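I met Waltraud Tiedemann in July, in the upstairs lab at Kallio, and the first thing she did was hand me a bundle of wires and tell me to hold it by one end.

"Now tell me where the other end is," she said. "Don't look."

I couldn't, of course! And that's pretty much the problem her group has been chewing on with Skemon, their method for teaching a pair of robot arms to sort small electronic parts. Hard parts are easy, she told me. A circuit board stays the shape it was when you picked it up. Wires do whatever they like.

So what did they change? I asked her to explain it like I was a neighbor over the fence, and she was very patient with me. The older way (they called it Calik) had the arms learn from people steering them through the whole job, start to finish. Skemon still uses those runs, 2000 of them, but it cuts each one up at the moments when a gripper closes or opens, and the model practices those short pieces much more than the long travel in between.

"Most of a recording is an arm going somewhere," Waltraud said. "We were teaching it to commute."
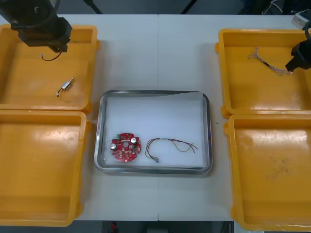
3 min read

The steel tray in the middle is where I'd have put my money on trouble, with that red board and the brown, red and yellow wires lying right next to it. Waltraud shook her head. She worries more about the harness over in the yellow tray on the right, the one in the gripper. It's twisted, and where you grab it decides how the rest hangs.

Her colleague Manolis Drakos ran the tests, and he's the one to ask for numbers. Out of 334 trials with wire parts, the old method dropped or snagged the part in 61. Skemon did it in 19.

"I ran it again before I told anyone," he said. "I thought I'd mixed up the folders."

He was quick to bring up the bad news too — the 19 failures aren't spread out evenly. Most of them happened when a thin lead got caught under something else, and the arm just kept pulling. It has no idea it's stuck. They want to add some sense of force next, and they've already had 3 long arguments over how.

I asked Waltraud if she'd trust it with her own stuff. She thought about that for a while.

"The boards, yes," she said. "My headphones, no."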